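Search this site
Enter keywords
Go

The Table, Before Anything Happens To It

A gallery in several parts, mostly words

We bought the table in August, from a closing-down sale at a place called Cunholm, which had been closing down for as long as I have lived in this town. It is pale, it is wood, and it was sold to us as a dining table. We have eaten at it, by my reckoning, less often than we have sorted screws on it.

This page was supposed to be a gallery of finished projects. Anyone who has waited for me to finish a project will understand why it is a gallery of a table. The captions came first (I write captions the way other people buy gym clothes) and the pictures are being added as I get to them. So far I have gotten to one. Scroll down, it's in there.

1. The delivery

It came in 2 boxes, legs in one and top in the other, and the legs arrived first by several days. For most of a week we owned four legs. They stood in the hall and visitors were polite about them. The top turned up wrapped in a moving blanket that the driver wanted back, and he stood in the doorway looking at it until I understood.

2. The instructions

A single sheet, folded to the size of a playing card. The drawings show a person with no face putting the whole thing together alone and apparently in good spirits. I needed a second pair of hands, a different wrench, and a sandwich. One bolt was left over. It lives in the kitchen drawer with the other leftover bolts and I assume they talk.

3. The room

The table went into the back room, which gets the light and has the good outlet. Before that the back room held a rowing machine (given away), a rolled rug (still there, standing in the corner like somebody waiting to be asked to dance) and a box of cables labeled DALOW that came with us from the last place. I don't know what Dalow is. It may have been a lamp. I have opened the box twice, read the label again, and closed it.

4. The tablecloth period

Short. My household was divided on the tablecloth and the side that wanted to protect the wood won for eleven days. Then somebody put a hot glue gun on it. The cloth is now a very good drop sheet, and the wood, to everyone's annoyance, was fine underneath.

5. The puzzle

A 3000-piece puzzle of a harbor, made by a company called Listasura, which seems to specialize in sky. It covered the table from one side to the other and we ate standing up. The harbor itself took an evening. The sky took the rest of the season. When it was done we looked at it for as long as seemed decent and put it back in the box, and I found a piece of cloud in my slipper afterward, so the next people to do it are in for a treat.

6. The jam labels

We made jam and then we made labels for the jam, and the labels took longer. 80 of them, cut by hand, with a drawing of a plum that several relatives have taken for an eggplant. They dried in rows on the table. If you received a jar of what you believed to be eggplant jam, please try it, it's plum.

7. The chair problem

The chairs don't match the table. They were bought to match the previous table, which they also didn't match. They came from Cieślak, the secondhand place with the excellent dog, and they are heavy and dark and look as if they have come to audit us. I had plans to sand them. The sandpaper is on a shelf where I can see it from the table.

8. The big clear-off

Every so often the back room gets a proper tidy, and the rule is that everything on the table has to go to a place that isn't another table. This rule has done real harm to the top of the refrigerator. Things removed on the last round: mail, a bowl of keys with no known doors, half a kite, the tape measure I had replaced the day before because I couldn't find it.

9. The grain

All that sorting and hauling has its reward, and the reward is getting to look at the wood. Long wavy lines, cream and honey brown, with a bit of a climb to them as they go right. The dark speck toward the upper right could be a blemish or could be a crumb, and I have decided to have no opinion until after lunch.

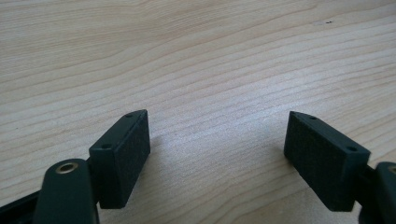 10. The wax question

Still open. One school says wax it every season, another says leave it alone, and a third school, consisting of my mother, says a damp cloth and stop fussing. I bought the wax. It smells like a church and the lid won't come off.

11. What goes on it next

A birdhouse, in theory. I have the plans and most of the pieces, and one leftover bolt that might finally find work. Picture to follow. If you have been to this page before you'll know how I use the word "follow."

Page last fiddled with November 30, 2024.

Contact | Copyright, the owners of the table. Please ask before borrowing captions | Back to top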